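Preparing Two-Arm Demonstrations for Policy Training

This guide explains how to record and screen demonstrations for the Kornuris cup handling study. It is intended for new operators at the Sastry laboratory. Please read all of it before requesting time on the arms.

Start both arms from the home position and confirm that the wrist cameras are streaming. Open a new session in Clastolon and enter your operator code. Set out the cups by hand, upside down, and vary their spacing between episodes. An episode must not run longer than 30 seconds. Press the stop key when the grasped cup has been released and both grippers are clear.
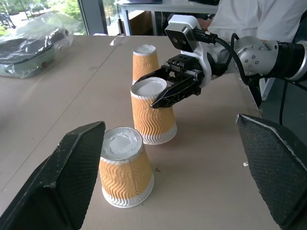
Screening is done on the wrist view, one episode at a time. The policy receives only what this camera records, so an operator should be able to follow the task from it without other footage. Check first that both fingers of the recording gripper are visible at the lower corners. Next, find the moment of contact by the other arm. A grasp near the top of the middle cup, with one black finger in front of the orange sleeve, is easy to label even though the cup behind it is partly hidden. Mark such an episode "occluded, usable." If the grasped cup itself cannot be seen at contact, mark it "reject."

Label the contact frame and the release frame, then save. Do not trim the approach. In our April comparison, policies trained on trimmed episodes missed the cup more often when its starting position changed.

The full set holds 1566 episodes. Train on 700 accepted episodes first and evaluate over 80 trials before adding more. Report every trial, including those stopped by the operator. Results should be filed under the Grindeck evaluation folder with the session codes attached.

Questions about labeling may be sent to Bhavana Bangera.

Comments

Jayanthi Panicker: Does the time limit include the return to home?

Bhavana Bangera: It does not. Timing ends at the stop key.

opsdesk2: The "occluded, usable" label is missing from my menu. Restarting Clastolon fixed it.

Contact | Copyright 2020 Sastry Laboratory | Back to top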